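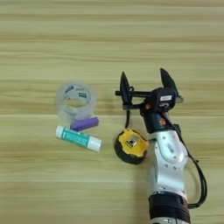 Inspection of a student arm cell covers the arm, the gripper, the cabling, the work surface and the people who stand next to it. The Randalano cell is a tabletop pick-and-place project run by the Saltcombe robotics class, and it is inspected under the Medeiros entry rules before any run that counts toward the competition. Check the gripper at full opening first. With the two pointed fingers spread wide, the tips are the sharpest part of the machine, and a hand reaching for the tape measure beside the wrist passes close to them. Then follow the black cable along the arm from the gripper body to the lower segment and note where it bows outward.

Cell: Randalano, table 2
Class: Saltcombe robotics, second-year project
Inspected by: Carys Jarman
Date: 27/03/2021
Previous inspection: January
Sheet: Medeiros entry checklist, single-arm tabletop class

Each item is marked OK, FIX or N/A. OK means the cell may run with the item as found. FIX means the item must be closed and initialed before power is applied. Comments are for the team and stay with the cell binder.

SECTION A. MOUNTING AND TABLE

A1. Base bolts tight, witness marks aligned. OK
Comment: Marks repainted since January. One had been painted across a bolt that was not fully seated. The bolt was torqued and the mark redone during inspection.

A2. Table stable, no rocking under a hand push at each corner. OK

A3. Table surface clear of tools, drinks, phones and loose fasteners. OK
Comment: The tape roll, purple cylinder, teal-and-white tube and tape measure are workpieces and are permitted. Anything not on the workpiece list comes off the table. This includes the hex keys, which were found on the table in January.

A4. Floor line marked on the three open sides. FIX
Comment: Line is worn through on the operator side. Retape the whole run, not the gap only. Old tape lifts at the ends and becomes a trip point.

A5. Work area lighting adequate for the operator to see the finger tips at all heights. OK

SECTION B. ARM

B1. Joint covers in place, no missing screws. OK

B2. No play at any joint with brakes engaged. OK
Comment: Slight noise at the wrist when driven slowly through its range. No play found. Log it and listen again at the next inspection.

B3. Soft limits loaded and tested. OK
Comment: Tested at low speed in both directions on each joint. The table-height limit was tested with the gripper closed. Test it with the gripper open as well, since the fingers sit differently and the lowest point moves.

B4. Speed cap set to the class limit. FIX
Comment: Cap was set at 29 percent on the controller and 18 percent on the sheet. The sheet is the rule. Reset the controller to 18 and have a second person read the value back.

B5. Arm label legible. OK

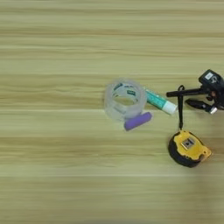
B6. Home position defined and reachable without crossing the workpieces. OK
Comment: The route home was changed by the team and now lifts before it swings. Keep it. The earlier route swept sideways at low height and depended on the workpieces being laid out in one particular way. A home move has to be safe for any layout that a student could reasonably leave behind.

B7. Recovery from a protective stop is written down and posted. FIX
Comment: A procedure exists in the notebook of one team member. It needs to be on the wall by the operator position. Include the step where the gripper is checked for a held part before the stop is reset.

SECTION C. GRIPPER

C1. Fingers secure, no cracks at the root. OK

C2. Finger tips free of adhesive and burrs. OK
Comment: Clean with a dry cloth before each session. Packing tape leaves residue if a loose end touches a finger. Fold the free end of the roll under before placing it.

C3. Grip force set to the lowest value that holds the workpiece. OK
Comment: The tube is the controlling case. Caps come off when it is gripped near the end and the force is too high. The setting passed 97 lifts in the team's log, which is sufficient for the sheet.

C4. Gripper holds on loss of power. OK
Comment: Tested with the tube over the table and a foam pad underneath. Power was removed at the switch and the part was held. Do not repeat this test with the tape measure until item C5 is closed.

C5. Straps, cords and lanyards on workpieces are accounted for. FIX
Comment: The tape measure has a thin black strap, and a strap that is looped over a finger couples the workpiece to the arm. When the arm lifts, the tape measure goes with it, and the controller has no grip signal to show that anything is being carried. Two acceptable fixes:
– add a visual check for the strap before each lift, called out loud by the spotter; or
– program the strap pick as its own task with its own speed, and mark it as such on the run sheet.
Taping the strap to the case is not accepted. Tape lets go at the wrong time.

C6. Pinch points marked. FIX
Comment: The warning sticker ordered from Gumeck has not been fitted. Place it where it can be read by someone standing at the open side of the table.

SECTION D. CABLES

D1. Cables clear of the joints through the full range of motion. FIX
Comment: The cable along the arm clears the joints when the arm is folded. With the wrist turned toward the operator, the outer loop can catch on the edge of the table. Shorten the loop with one more clip on the lower segment. Leave enough slack for the wrist to reach both limits.

D2. Thin leads at the gripper secured. FIX
Comment: Secure any hanging lead to the gripper body with a reusable tie. Run the gripper open and closed ten times and look for movement at the connector. A lead that pulls on its connector will fail during a scored run and will look like a software fault.

D3. Connectors fully seated. OK

D4. No exposed conductors. OK
Comment: Check again after D2 is done. Insulation is easily nicked when ties are cut off with side cutters. Use the release tab.

D5. Power lead routed away from the walkway. OK
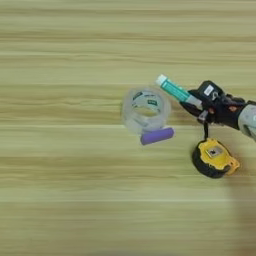 Can a student take a part out of the gripper while the arm is paused?
Stop the arm first. A pause holds the program and leaves the drives live, so the next command from the laptop can move the fingers or the wrist. Press the stop, say "stopped" so the spotter can confirm it, support the part with one hand, and release the gripper from the pendant. Both hands come off the table before the stop is reset.

SECTION E. STOPS AND CONTROLS

E1. Emergency stop within reach of the operator. OK

E2. Second stop within reach of the spotter. FIX
Comment: The button works. The lead is too short for the spotter to stand at the marked position, so the spotter has been standing inside the line. Move the button or fit a longer lead. Do not move the line.

E3. Both stops tested under motion. OK
Comment: Tested at the class speed limit with no part in the gripper. Stopping distance was acceptable in each case.

E4. Reset requires a deliberate action at the controller. OK

E5. Laptop cannot start motion while the pendant is enabled. OK
Comment: Confirmed with the current program, build 151. This check is tied to the build number. If the team loads a new build, E5 is open again and must be repeated before the next run.

E6. Program name and build number written on the run sheet. OK

SECTION F. PEOPLE

F1. Operator and spotter named on the run sheet before power is applied. OK

F2. Safety glasses on everyone inside the line. OK

F3. Long hair tied back, sleeves above the wrist, no lanyards or loose jewelry. FIX
Comment: School ID lanyards were being worn at the table. Hang them on the hooks by the door.

F4. Spotter has no other task. FIX
Comment: The spotter was also filling in the pick log. Give the log to a third student who sits outside the line. A spotter who is writing is not watching the arm.
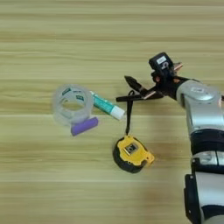
F5. Callouts agreed and used. OK
Comment: "Power," "moving" and "stopped" were used correctly. Add "hands clear" before "moving." The operator waits for an answer to it – a nod does not count, as the operator may be looking at the laptop.

F6. All team members have signed the cell rules for this term. OK

SECTION G. WORKPIECES

G1. Workpieces match the entry list. OK
Comment: The list calls the purple piece "cylinder, small." Keep that wording on the run sheet so that the judges are not asked to interpret it.

G2. Workpieces undamaged. OK

G3. Rolling parts have a safe place to go. FIX
Comment: The cylinder can roll if it is nudged from the side. Fit a low lip along the operator edge of the table. Until the lip is fitted, no one catches a rolling part. It is allowed to fall and is picked up after the arm is stopped.

G4. Tape measure blade locked or fully retracted. OK
Comment: Check the lock before each session. A blade that runs out under the gripper will reach a finger before the arm reacts.

RESULT

Not cleared for scored runs. Cleared for unpowered work and for programming with the drives off.

Order of repair: B4, E2 and C5 first, then D1 and D2 together, then the remaining items in any order. Close each item with initials in the margin and one line on what was changed. "Done" is not a sufficient entry.

Reinspection covers the FIX items, plus B3 with the gripper open and E5 if the build has changed. Bring the binder, the run sheet and the notebook with the recovery procedure. The arm should be at home with the drives off when the inspector arrives.

C. Jarman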